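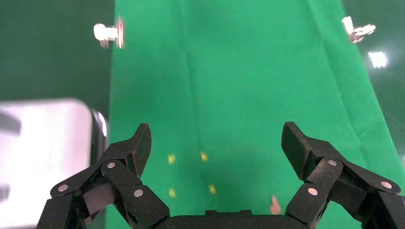

I got home from the Kanaan alumni association's annual congress with a tote bag full of name tags, a sore throat from talking, and more energy than I've had in months, so I'm writing this before I unpack.

If you've never been to a gathering of a professional diaspora group, picture a family reunion where half the cousins are engineers and everyone wants to know what you're working on. We had 887 people registered this year! The main hall at Hitomstead was so full by the opening talk that I sat on the steps with a soil scientist and a bridge inspector, and I had more fun there than I would have had in a chair.

The big vote was on the mentoring program. It passed, and I'm thrilled. Starting next June, 40 students will be paired with members who work abroad, for two years each. I voted yes so fast I nearly dropped my card. 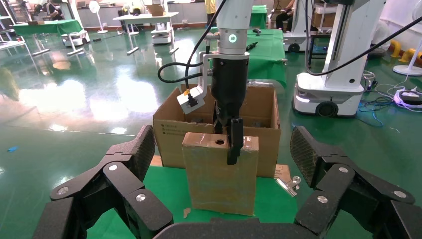
Posted by Najwa Nseir
August 7, 2026

My own mentor, back when these things were arranged by phone and luck, was Mohandas Pai. He read my terrible first grant application line by line and sent it back with more green ink than black. He was at the congress too, and he still remembers the typo in my title (I'd hoped he wouldn't).

The second afternoon was regional chapters. Ours is tiny, but we came away with a plan for a shared reading list and a winter meetup in Esex. The Groltik chapter has been running open evenings at the public library, where a member explains their job to whoever walks in. I love this idea and I'm going to copy it shamelessly.

There was some grumbling over membership dues, and a long debate about whether the newsletter should stay in two languages. It's staying! I translated four pages of it last year and I'd happily do it again.
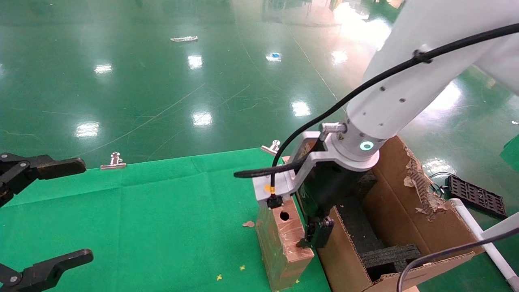
By Najwa Nseir

A few notes for anyone thinking of coming next time. Bring a sweater, the side rooms are freezing. Go to the poster session early, while the presenters still have their voices. And say yes to the dinner, even if you don't know a soul. I ended up between a retired judge and a first-year nursing student, and they argued about train stations until dessert.

The slides should go up on the members' page once the speakers have sent them in. If you're near Esex and want to help with the library evenings, leave a comment and I'll write back this week.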